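Posted in November by the author of this blog

The college fair at my kid's school wrapped up at 5 and I was home by half past with a tote bag full of brochures. Every one of them had a number on the front. Salary after graduation, percentage employed, return on your tuition dollar. I've been chewing on one of those numbers since.

It came from Andum, a private career college with a campus out past the ring road. Their business diploma costs more than my first two cars put together, and the brochure says graduates go on to earn $649 more a month than people who stopped after Grade 12. It's printed in the kind of type you'd use for a fire sale.

I'd like to know who got asked. The footnote says the figure comes from a graduate survey run by an outfit called Wokis, and when I went looking, the Wokis site had a lot to say about "outcomes storytelling" and very little about method. I did find a one-page summary. The survey went to 2455 graduates. It doesn't say how many wrote back. If you're stuck in the same job you had before the diploma, with a loan payment coming out every month, how keen are you to fill in a cheerful form from the college that sold it to you?
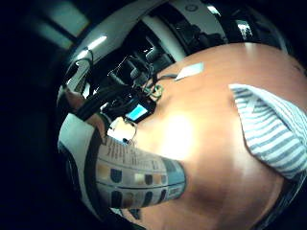 One reader who went through the Andum program wrote to me after my last post to say I was being too hard on it. The survey did reach her, she said, she answered it truthfully, and her pay did go up once she had the diploma. She also said her employer wouldn't have looked at her application without it, whatever she'd learned or hadn't learned in the classes.

I believe her. I also think her second point is more interesting than her first. If the diploma is mainly a ticket that gets your application out of the recycling bin, then what's being sold is the ticket, and I'd want to compare the price of that ticket with every other one going. The public college downtown has a certificate in much the same subject. So does the distance program my neighbour's daughter did from her bedroom while working weekends. Neither had a booth with free lip balm.

Then there's the comparison group. "People who stopped after Grade 12" takes in a huge range of humans. It takes in the eighteen-year-old stocking shelves and the guy who has run his own drywall crew for years. It includes people who were sick, people who had babies young, people who never liked school and would have hated more of it. The ones who sign up for a diploma are already different from the ones who don't. They've usually got a bit of money behind them, or a parent nagging them, or a plan. Some of that $649 would have shown up in their bank accounts regardless. How much? I have no idea, and I doubt the brochure's author does either.

I asked the rep at the booth whether the figure was before or after loan payments. She said it was "earnings." I asked if it was the average or the middle person, and she offered me a pen.
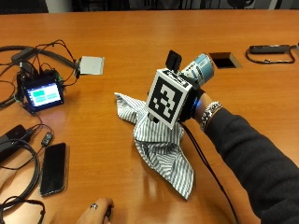
The other thing that bugged me was the timing. The summary says graduates were surveyed 2 years out, which sounds reasonable until you remember that the person who skipped the diploma has been earning and getting raises that whole time, plus the time the other one spent in class. You'd want to follow both of them a good deal longer before declaring a winner. I get that this is hard and expensive to do. Then don't put the number on the cover.

I'm not against college. I went, and I'd go again, though I'd pick a different major and skip the meal plan. I've told my kid I'll help pay for whatever program makes sense. What I won't do is treat a marketing survey as though it were a pay stub.

Going through the rest of the tote bag, I found one decent handout, a plain stapled thing from Nutden, which runs trades prep courses. It listed the fees, the number of weeks, and the typical starting wage for apprentices, and it said in regular-sized print that some people don't finish. Ugly layout. I read the whole thing.

My list of questions for the next fair so far: how many people answered the survey, what happened to the ones who dropped out, and what the figure looks like once the loan comes off. If anyone has been to the Lambrakis open house and got a straight answer to any of those, the comments are open.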